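Hinden brings fibre to the last streets of Birkavetti with new Flurex street cabinets

BIRKAVETTI, 2020-04-01

Regional internet provider Hinden is very pleased to share that the last 219 homes and businesses in Birkavetti still relying on the old copper lines can now order a full fibre connection. The work finishes a build that has kept our crews busy through a long, hot summer, and we would like to thank every household that put up with a trench across the nature strip or a van parked a little too close to the letterbox.

The new lines run from four Flurex street cabinets, which take the place of the older copper pillars along the river side of town. For most people the cabinets will be the only part of the network they ever see. They are painted a dull green, they make very little noise, and they need no fan on the footpath side. From each one, a fibre cable runs underground to the kerb and then on to a small box on the outside wall of the home, much as the phone line used to do.

Senan Quinlan, head of network builds at Hinden, said the river side had always been the tricky bit. "The ground down there is clay on top of old river stone, and the original ducts were laid so long ago that the maps we had were more of a suggestion," he said. "We found ducts that went nowhere and we found ducts nobody had written down, and a couple of those turned out to be in lovely condition, so we used them. I've worked on bigger builds than this one but I don't think I've ever been so fond of one, and the town has been very good to us."

Customers in the new area can choose from the same home plans that Hinden already offers in the rest of Birkavetti. There is no connection fee for a standard install where the cable can follow the path of the existing phone line. If your house sits a long way back from the road, or if the cable has to go under a concrete driveway, the installer will talk it through with you first and give you a written price before any digging is done. You are welcome to say no, or to take a few weeks to think about it.

An install normally takes one visit. The technician will bring the fibre through the wall, fit a connection box near a power point and set up a Kiani home gateway, which handles both the wi-fi and the home phone. We do suggest having a think beforehand about where you would like the gateway to live. A spot near the middle of the house is best, up on a shelf or a sideboard if you can manage it, and well clear of the microwave and the fish tank. People tell us they would like to hide it in a cupboard, and we understand completely, but the signal does drop off behind a closed door, and thick brick walls (there are plenty of those in Birkavetti) will slow it down further.

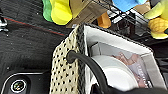
The change has been a welcome one on the river side, according to Lâm Kiều, who told us that on the copper line a video call would freeze each time it rained, and that the family had got into the habit of taking turns online after dinner. With fibre on, Kiều added, two people can be on calls while a third watches a film in the next room, and the only remaining argument is over the film.

Hinden knows that many customers are doing their work and their schooling from the kitchen table at the moment, and that a day without internet is a much bigger nuisance than it was last year. For that reason the old copper service will stay switched on at each address for 14 days after the fibre goes live. You can move your devices over one at a time, check that everything works as it should, and ring us if it doesn't. The copper will then be turned off at that address only, and your neighbours won't be affected.

Our technicians are also working a little differently. They will phone before they arrive, keep a good distance while they are inside and wipe down whatever they have touched before they go. If anyone in the home is unwell, or if you would simply feel more comfortable waiting, please let us know and we will gladly move the booking. Your place on the list is kept, and there is no charge for changing the date, even on the morning itself.

Customers with a medical alarm, a monitored security system or an older fax machine should mention it when they book. Some of this equipment was designed for copper and may need an adapter or a newer model to work over fibre. Hinden can supply a battery backup for the Kiani gateway as well, so that the home phone keeps working for a time during a power cut. It is free for anyone with a medical alarm.

Booking letters have been posted to every address in the new area. You don't need to wait for yours to turn up before getting in touch, and renters can book too, though we will need a short note of permission from the landlord or agent if a new hole has to be drilled in an outside wall. A form for this is on the back page of the letter, and our office can email a copy to you or to the agent directly.

The next stage of the program begins in May, when crews will go back over the first streets connected in Birkavetti and fit newer equipment in 2 of the original cabinets. Most of that work will happen overnight, and homes on those streets will get a text message the day before. Any break in service should be short, and we will put extra people on the phones the following morning in case a gateway needs a restart and a bit of encouragement.

"We'd rather hear from you three times than have you sit there with a slow connection and say nothing," Mr Quinlan said. "Ring up, tell us what it's doing, and we'll stay on the line until it's sorted."

About Hinden

Hinden is a regional provider of home and business internet and phone services. It builds and looks after its own fibre network in Birkavetti and answers its own phones from its office in the town.

Media enquiries: Hinden communications office, Birkavetti. Interviews with Senan Quinlan can be arranged by phone or video call.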